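Print this page | E-mail this page

Second progress report to the funder: Children's Clothing Exchange, Flunwood and Stelitz
February
By Lăcrămioara Lungu, project coordinator

Dear Ms Whitcombe,

With this report I inform you about the work of the clothing exchange in the second period of the grant. I have followed the order of headings from your form, but I put the money at the end, as we agreed by telephone.

1. Families

At the close of the period 232 families were registered with us. In the first report I wrote that Stelitz was growing slower than Flunwood. This is still the case. The room in Stelitz is open only in the morning, and many parents there work the early shift at the bakery. From next month Keegan Dufour will keep it open until seven in the evening two times per week. We will see after one school term if this helps.

A family may take as many pieces as it needs for one child and one season. We have discussed if we should make a limit, and decided against it. Most families take less than we would expect, and some must be encouraged to take a second pair of trousers.

2. Clothes received and given out

We gave out 673 pieces in the period. Winter coats and boots were asked for most, and of boots we had too few in all the middle sizes. Baby clothes we have more than enough. We have asked donors on our notice to keep back everything under six months until the summer, but the bags come anyway.

Warm clothes for the night were a new wish from the parents. Several of the flats in the Anghel buildings are heated badly, and children sleep in their day clothes. For this reason we now put fleece and thick knitted pieces on a separate shelf.

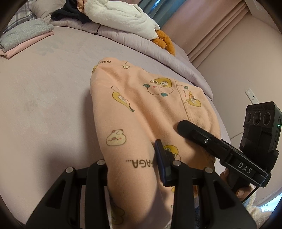
Peach fleece with a cartoon print.

The sorting takes more hours than I planned in the application. Each piece is looked at for holes, broken zips and missing buttons, and then it is washed again, also when the donor says it is clean. Notburga Schnyder has written a short sorting guide of two pages, which is now hanging in both rooms. Before this guide, the two rooms had different opinions about what is "good enough", and I received complaints from both sides.

3. Washing and repair

The second washing machine was delivered late. The supplier first sent a model which did not fit through the cellar door, and we waited five weeks for the exchange. In this time Bianca Lungu (she is my sister-in-law, I mention it for the sake of openness; she is not paid) took washing to her home.

We had some damage in the first weeks, mostly wool washed too warm.

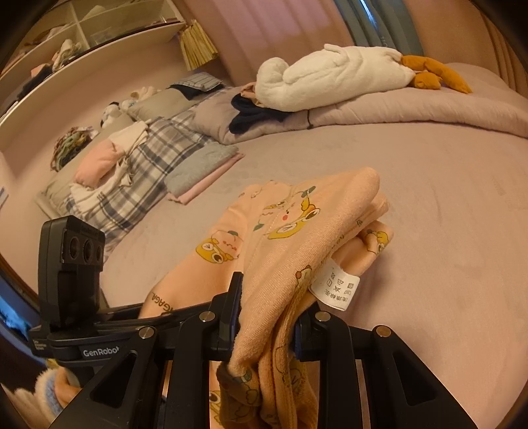
We now sort by washing temperature before anything goes down to the cellar, and things without a readable label are washed cold. The loss has become much smaller. The repair evening in the Skondodetti hall takes place once a month and is well visited. People bring also their own things to mend, and we have nothing against it. We need thread in dark colours and a better iron.

4. What did not go as planned

The exchange of school uniforms did not start. Two of the three schools have changed their colours, and the old jumpers are no longer allowed. I would like to move this point to the autumn, when the third school has also decided. Please tell me if you need a formal request for this.

The online booking was used by very few families. They prefer to telephone or simply to come. I propose that we stop paying for it when the contract ends.

5. Money

From the repair budget we have spent 800 euros, mainly for the delivery and connection of the machine. Around 100 euros remain there, and I would like to use them for the iron and the thread. Rent and electricity are as in the application. The receipts are sent to you separately by post, because the scanner in our office is broken.

6. Next period

We will begin with summer clothes after the Easter holidays. Before this, both rooms must be cleared and the winter coats must be packed away, for which we still look for a dry storage place. If you know somebody in Flunwood with a free garage, I would be thankful for the contact.

With kind regards,
Lăcrămioara Lungu

Contact | © Children's Clothing Exchange Flunwood and Stelitz | Back to top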